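Chapter 6
Pile Fabrics and Heat Loss

6.1 Scope of the chapter

Fabric keeps a body warm mainly by holding air still. The fibers themselves conduct heat better than the air between them, so the thickness of a cloth matters more than its weight. This chapter treats knitted pile fabrics, with fleece as the main case. Woven blankets were covered in Chapter 5. 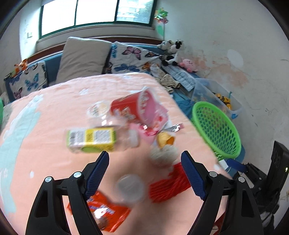
Page last changed: April, revision 51

Fleece is knitted with loops on one or both faces. The loops are brushed until they break, then sheared to an even height. Printing follows shearing in most mills — dye applied earlier would be partly cut away.

Table 6.1 lists the Drindholm test cloths by mass. The lightest is 157 grams per square meter and the heaviest is 448. Thickness was read under a light plate, by the method in Section 2.4.

6.2 Terms used

Pile height: the distance from the ground of the knit to the tips of the cut fibers.
Loft: the thickness of the cloth under no load.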